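Chapter 7
Comparing Grippers on the Same Task

Print this chapter | E-mail this chapter

In the preceding chapters a gripper was treated as a fixed part of the arm, chosen before any work began. This chapter takes the opposite view. The arm, the controller and the task are held constant, and the gripper is the part under test. By the end of the chapter the student should be able to plan a fair comparison, record it properly, and report the results so that another laboratory can repeat it.

The need for such care is easily shown. In October, two groups using the Toltton arm in the teaching laboratory at Pliltari reported opposite findings on the same pair of grippers. One group favored the Trummer, a parallel gripper with rigid pads. The other favored the Jedska, which has softer fingertips and closes more slowly. Setareh Khosravi and Oddur Kirkegaard, who supervised the groups, compared the two sets of notes and found that the trials had not been alike. The starting height of the wrist differed, and one group had allowed a second attempt after a miss – a rule that appeared nowhere in its written plan.

The trials were then run again under a single plan. Each gripper was given 300 attempts, with the objects set out afresh after every 30. The wrist began each attempt 710 millimeters above the table. A miss was entered as a miss, whatever the cause, and the cause was written in a separate column. Section 7.2 gives the plan in full, and the exercises at the end of the chapter refer to it often.

7.1 Choosing the Objects

Test objects should be cheap, easy to replace and difficult in a known way. Blocks and cylinders are useful for a first check of the controller, but most grippers handle them well and the results say little. Flat, light objects are more demanding. The fingertips must come close to the supporting surface without pressing into it, and a small error in height may decide the outcome.

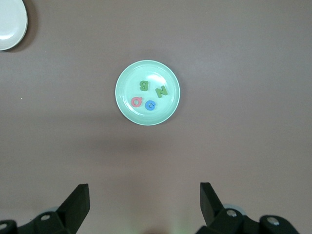
Foam letters placed in a shallow dish make a suitable task of this kind. The shape of each letter offers some good places to grip and some poor ones, and the raised rim limits the angles from which the fingers can approach. Letters that lie close together add a further difficulty, as a finger lowered beside one may disturb its neighbor. The student should decide before the first trial whether moving a second letter counts as a fault, and should apply that decision to both grippers.

The wrist camera also belongs in the plan. Its mounting, exposure and view of the fingertips should stay the same when the grippers are exchanged. Where the fingers differ in length, the offset between camera and fingertip must be measured again – the procedure is given in Section 7.3.

Copyright Pliltari Teaching Laboratory | Contact | Back to top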